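Tufa bin sorting, two arms: README

Last updated 2020-06-24

Hi! You've landed on the data card for Tufa, the two-arm sorting set we recorded at the Fullville lab. Before you download anything, please read the part on the dropped grips, as it changes how you'll want to split the files. I learned it the slow way, with a whole training run in the trash.

What you get: 400 episodes, each one a short sorting job with a blue bin and a red bin on a white table. Every episode folder has the head camera video, joint positions for both arms, gripper commands and a plain text log.
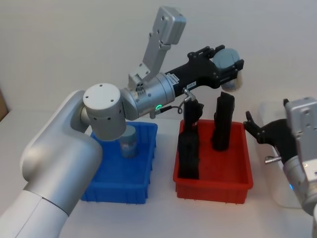 Author: data lead, Pundden project, Fullville

Okay, the fault. With the left gripper holding a grey cylinder over the red bin and the right one open across from it, you're looking at the spot in the task where things went bad for us. In 13 episodes the left gripper let go on its own. There was no open command in the log, it just relaxed and the piece fell (once onto a knuckle, mine, and yes it hurt).

I blamed the finger pads first and swapped them. No change! Then I blamed the controller and lost most of a week to that. The real trouble was the gripper cable. It hangs in a loop under the wrist, and at certain wrist angles it got tugged enough to break contact for a moment. The gripper rebooted, came back up in its default state and dropped whatever it had.

The nasty bit is that the arm itself never faulted. Its status light stayed the same through every drop, so please don't use the light as a health check. Look at grip_current in the log instead. If it goes flat for 8 samples or more while the command still says closed, that's a dropout.

The bad episodes are listed in dropouts.txt and I've left them in the set on purpose, in case you work on failure detection. For plain imitation learning, skip them.

Known leftovers:
Episodes recorded before the cable fix have a noisier grip_current.
Adby, our replay tool, stops at 100 percent on a dropout episode without any warning. Patch planned for September.

If you run this task on your own arms, check the cable slack through the full wrist range with the gripper empty, and keep your hands out of the bins while it's holding something.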